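# Scoring and folding heavy cardstock for tent cards

Heavy stock cracks along the fold when it is bent without a score. The method below covers cards cut from letter-size sheets at 8.5 x 11 inches, folded once across the short dimension. It works for place cards, greeting cards and gift tags with a fold-over top.

## Materials

- Cardstock, 80 to 110 lb cover
- Scoring board, or a metal ruler and an embossing stylus
- Bone folder
- Craft knife with a fresh blade
- Self-healing mat
- Scrap paper

## 1. Find the grain

Hold the sheet flat on both palms and let the sides droop. Turn it a quarter turn and do it again. The sheet droops more when the grain runs parallel to the line of the bend. Mark the grain direction lightly in pencil on the back of one sheet from the pack. All sheets in a pack usually match, but check again when you open a new one.

Plan the layout so the fold runs with the grain. A fold across the grain will be rougher, and on coated stock the color layer may split.

## 2. Cut to size

For a standard A2 card, cut the sheet in half to 5.5 x 8.5 inches. Make two or three light passes with the knife. One heavy pass drags the fibers and leaves a burr on the back.

Check the first blank against an envelope before cutting the rest. A finished card should be about 1/4 inch smaller than the envelope each way. 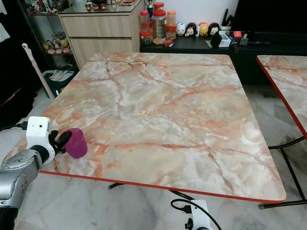 *Marble-patterned folding table, red edge trim.*

## 3. Score

Set the blank against the top and left stops of the board. Score at 4 1/4 inches with the stylus held low, close to 45 degrees. Use medium pressure and make two passes. If the stylus squeaks or the surface turns shiny, ease off.

Without a board, tape the blank down at two corners with low-tack tape, line up the ruler on the marks, and score along it. Keep the ruler still between passes — a double line gives a fold that wanders.

## 4. Fold

The score leaves a groove on one side and a ridge on the other. Fold so that the ridge ends up inside the card. Many people fold into the groove, which stretches the outer fibers more.

Bring the edges together by hand first and line up the corners. Cover the fold with scrap paper and run the bone folder along it once, from the center out to each end.

## 5. Press

Stack the folded cards with the folds alternating left and right, and leave them under a heavy book overnight. For a large batch, press in several short stacks.

## Troubleshooting

**White line on the fold.** The stock has a white core. Touch it up with a matching ink pad, applied with a sponge dauber.

**Corners do not meet.** The blank was not square to the stop. Trim the long edge by 1/16 inch and re-score the next one.

**Card springs open.** Score deeper, or press for a second night.

Thanks to Wenche Kvam for the correction to step 4.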